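Search this site Search

Workshop tips: keeping peace at the shared bench

In our small firm in Tundach, nine people share one workshop. I have read many management books over the years, and most of them do not speak about who sweeps the floor. These are the habits that helped us.

1. Write the name of the borrower on a card and hang it on the empty hook. We began this in May and the quarrels over the torque wrench became fewer.

2. Stop work ten minutes before the shift ends. The cleaning must be paid time, otherwise the same two persons will always do it.

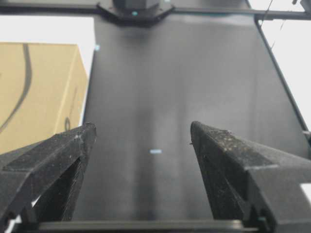 3. Let the newest worker choose one thing to change. Our apprentice moved the vice nearer to the window, and everybody was content with it.

4. Speak about a mistake at the bench, with a quiet voice, and not in front of the whole team.

Comments (3)

Lorenz Widmer: We tried the cards at Danzer. Please use thick paper, the thin one curls.

Svenja Schnyder: Point 2 is right. Our foreman needed a long time to agree.

Lorenz Widmer: Ours also, Svenja.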